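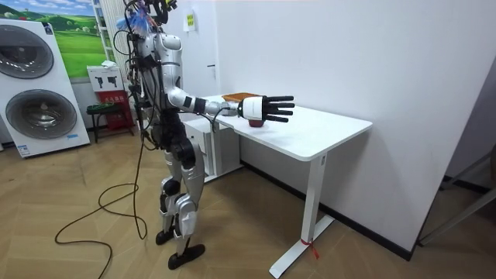
Quick one tonight, I have been up since five and there's a pile of receipts I'm supposed to be dealing with. But people keep emailing me about the Plorkport thing so let me get it all down in one place and then I can just send the link.

So. Plorkport was a film investment scheme. Not a studio, not a streaming thing, though the brochure was very keen for you to think so. You put in a minimum of $600, you got a "production unit", and the units were supposed to pay out when the movie sold. The movie was called Qaisi. A desert thriller. I have read eleven pages of the script and I can tell you a man looks at a well for four of them.

2,662 people bought units. That's from the court filing, not from me. Mostly retired, mostly small amounts, a lot of them through the same two church newsletters and a radio ad. My aunt was one. She bought three units and told no one till January, when the second "delivery delay" letter showed up and she got a bad feeling.

What they were selling was the tax angle. Put your money in, claim the state production credit back through the company, so even if the movie flopped you'd be mostly whole. Sounds great. Except the credit goes to the production company, on money really spent in the state, on real crew and real catering and real trucks. It doesn't get passed along to a retired bus driver with a certificate. Not the way they had it set up anyway.

And there was hardly any spending. The company claimed 117 shooting days. The actual number, according to the state's lawyer, was 7. Seven! Most of that was one weekend in a gravel pit plus some pickups in a parking lot.

The rest was invoices. This is the part I find kind of fascinating, sorry, I used to do accounts payable. There was a lighting company called Vanon that billed them every two weeks, always a round number, always paid the same day. Nobody pays a lighting company the same day. Vanon had a mailbox and a logo. No trucks, no lights, no employees. Then Jodard, which was down as "post production and color", billed for finishing a movie that hadn't been shot yet. The dates are right there on the paper. Color work in spring, cameras rented in the fall.

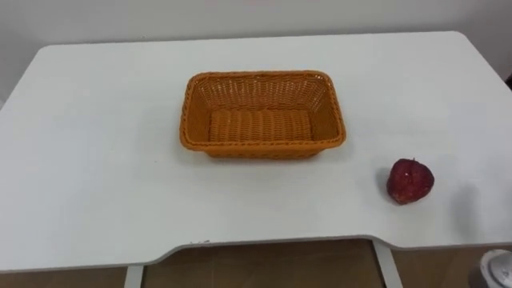
Anyway the money went round in a circle. Plorkport paid Vanon, Vanon paid Jodard, Jodard "invested" back in Plorkport, and every lap got counted as fresh spending on the credit application. Same dollars, over and over. The state sent a first check, which they should of looked at harder, and that check got waved around at the next investor dinner as proof that it all worked.

The guy who ran it is Tsung-han Siu. He pleaded guilty on two counts and is waiting on sentencing, the other counts were dropped as part of the deal. I sat in for one morning of it, way at the back. He was very quiet. His lawyer kept saying he had always meant to make the movie and got in over his head, and maybe he did mean to, I don't know. I'm not inside his head. But you don't set up a fake lighting company by getting in over your head – you have to go and fill out the forms.

Couple of things I got wrong last time, fixing here:

I said the director was charged. She wasn't. She was never paid either, and she gave the investigators her emails, and that helped a lot by all accounts. My mistake, I've taken the old post down.

I also said the radio station had to give back the ad money. Still up in the air. There's a hearing, no date that I can find.

Now the thing most of the emails are about.

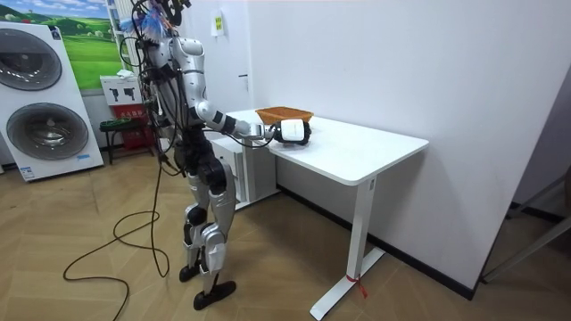

Do unit holders have to do anything to get on the list for repayment? If you got the blue claim form in the mail, fill it out and send it back with a copy of your certificate, and if you didn't get one, call the clerk's office at the courthouse and ask to be added, becuase they only mailed to the addresses Plorkport had and plenty of those were old.

Don't send your original certificate. Copy. My aunt nearly mailed hers.

How much anyone gets back, no idea. They froze two bank accounts and a boat. The boat was down in the books as a "camera platform", and there is not one shot of water in Qaisi, it's a desert movie. Legal fees come out first I think. I wouldn't plan a vacation on it.

Also please watch out for calls. Two people wrote to me saying a man rang up offering to "speed up" their claim for a fee. The clerk told me filing a claim is free and they don't use agents. Hang up. If you wrote down the number, give it to the clerk.

OK receipts. If I hear about sentencing I'll add it at the bottom of this post, no new one. Comments are open but I'm slow this week – and please no more asking me for the script, I only have the eleven pages and I'm not sure I'm even supposed to have those.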